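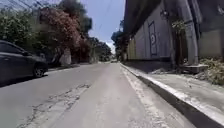 Elsie Lambert 读完初稿后提了一条意见:文档里不要再写“误停”,停车本身没有问题,有问题的是停下以后车自己又走了。这条意见已采纳,下文一律称为“自行恢复行驶”。

Prindard 街道行驶故障记录集

版本说明

本仓库收录 Pladine 小型地面机器人在居民区街道上行驶时的前向图像、底盘日志和遥控链路日志。起因是四月的一次路测:遥控链路中断,机器人按设计停车,链路恢复后没有等待操作员确认,沿原速度指令继续前进。现场没有人员受伤,机器人没有碰到车辆或路缘。操作员按下本体急停后,测试中止。

事后翻查旧日志,同样的现象在以前的测试中也出现过,只是当时速度低,链路恢复得快,没有人留意。全部记录合计 14 段,都放在这里。

故障经过

遥控端以固定周期发送心跳。底盘控制器连续 200 毫秒收不到心跳时,应当切断驱动并进入锁定状态,锁定状态只能由操作员在遥控端手动解除。切断驱动这一步每次都执行了,锁定状态没有写入。

查到的原因在 Gruner 底盘固件里。心跳超时和普通的零速度指令走了同一个分支,控制器把超时当成“目标速度为零”来处理。心跳一恢复,上位机缓存里的旧速度指令重新下发,控制器照常执行。四月那次,从链路恢复到操作员按下急停,中间有 4 秒。

上位机也有责任。Zapata 规划模块没有给速度指令加时间戳,过期的指令和新指令在控制器看来没有区别。两处只要改掉一处,四月那次就不会发生,目前两处都改了。
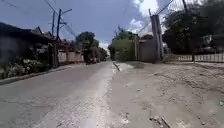 链路恢复以后,为什么不能让机器人自动接着走?

断链期间操作员看不到路况,行人和车辆的位置可能已经变了。恢复行驶必须由人看过当前画面之后再下指令,哪怕只断了一小会儿。

目录内容

front/ 前向图像,按段存放,文件名为段号加帧序号。
chassis/ 底盘日志,包括轮速、驱动使能位、锁定位、急停位。
link/ 遥控链路日志,包括心跳收发时间和信号强度。
cmd/ 上位机下发的速度指令原文。旧版本没有时间戳,对应列留空,没有补填。
notes/ 操作员手写记录的转录,原文有错别字的保留。

每段数据取断链前后各 60 秒。有一段在恢复之后很快关机,后半部分不足,index.csv 里标了 short。请不要用插值补齐它。

两套时钟没有硬件同步。图像用上位机时间,底盘日志用控制器自己的时间,对齐依据是开机时的一次握手。段落越靠后偏差越大,做毫秒级分析时请以 link/ 和 chassis/ 为准,图像只用来确认机器人当时面对的路况。

场景条件

行驶区域是窄街,路边停车多,有的路段带路缘,有的路段路面直接与沙土地相接。强光和树影都有。感知模块在这些条件下的表现不在本次调查范围内,但有人会问是否因为把树影看成障碍才停车,所以把感知输出也检查了一遍。停车时刻与心跳超时逐段对得上,与感知输出无关。
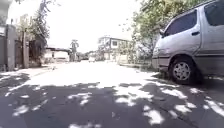
样图:树影路段,右侧路边停有银色小型厢式车。

标注

标注由 Brenda Clegg 完成,Elsie Lambert 复核。每段标三个时刻:链路中断、驱动切断、驱动重新使能。操作员有干预的,另标急停按下的时刻。两人意见不一致的地方保留两个值,分别写在 a 列和 b 列,没有取平均。

“驱动重新使能”以使能位翻转为准,轮速开始变化要晚一些。早先一版标注用的是轮速,算出来的反应时间偏短,那一版已经撤下。如果手上的 index.csv 里没有 enable_t 这一列,请重新下载。

修改与验证

固件:超时单独成为一个分支,进入后写锁定位,锁定位掉电不丢。上位机重启也不能清除它。

上位机:速度指令带时间戳,控制器丢弃过期指令。链路断开时清空发送缓存。

操作流程:上路之前在原地做一次断链测试。机器人架空,拔掉遥控端天线,等驱动切断,再接回天线,确认轮子不转。轮子转了,当次测试取消,不允许改参数之后接着上路。 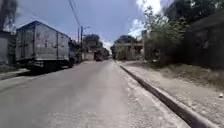

路边停有大车的路段要单独说一下。操作员如果站在车的另一侧,既看不到机器人,链路也容易变差,两种情况会同时出现。现在要求随行人员走在机器人后方,与它之间不隔停放车辆,手持独立的无线急停。无线急停与遥控链路不共用频段,也不经过上位机。

随行人员发现机器人在未下指令时移动,先按急停再通报。以往的习惯是先用对讲机问遥控端,四月那次就是这样耽误的。

已知问题

锁定位写入失败时目前只报警,不会阻止开机,下一版固件处理。

旧版遥控端界面在锁定状态下仍显示“就绪”,操作员容易以为链路正常、机器人没反应,然后反复推杆。推杆不会解除锁定,但解除之后残留的杆量会立刻生效。解除前请先松杆,等界面上的速度给定回零。

notes/ 中第一段的记录缺页,原件没有找到。

使用限制

数据可用于故障复现、安全逻辑测试和教学。图像中的车牌和人脸请勿尝试还原。样本是按故障挑出来的,不能拿它估算断链或自行恢复行驶的发生率,也不适合单独用来训练感知模型。

发现标注错误,请在问题页写明段号和列名,附上对应的日志行。涉及仍在运行的机器人的问题,先停用,再提交。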